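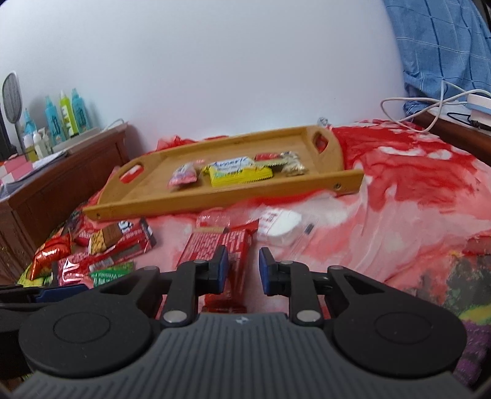 Granström House Residents' Association
Minutes of the Hospitality Meeting, 29 June 2023

Present: Indira Thomas (chair), Baltasar Collado, Märta Åberg, Lovisa Strömberg (minutes)
Apologies: Erlinda Baluyot

1. Minutes of the previous meeting
Approved with one correction. The linen order was placed with Kavness, not Ovell.

2. Welcome trays
Ms. Åberg presented the proposed arrangement for guest rooms. A wooden serving tray with cut-out handles is to be set on the bed, on top of the bedspread, with a selection of individually wrapped snacks. Members agreed that small packets and candies should go inside the tray.

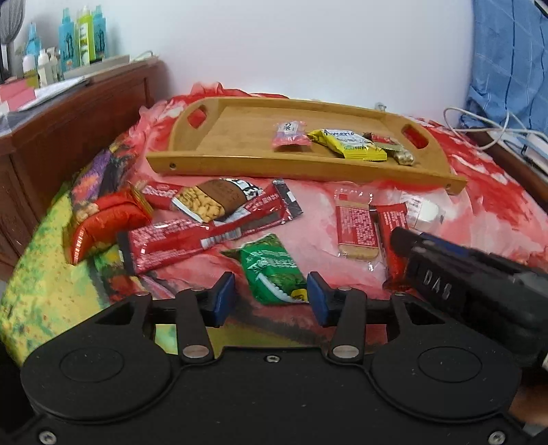
Mr. Collado asked whether chocolate bars and biscuits should be included. It was agreed that they should, subject to the following:
Items containing peanuts are to be listed on the room card.
Best-by dates are to be checked before each arrival.
Unopened items may be returned to the pantry.

The chair noted that the red floral bedspreads would remain in use until November.

3. Budget
A sum of $236 was approved for snacks. Ms. Strömberg will obtain a second quote for 7 additional trays.

4. Other business
The key to the linen closet is still missing. Ms. Baluyot to be asked.

The meeting was adjourned at 7:40 p.m.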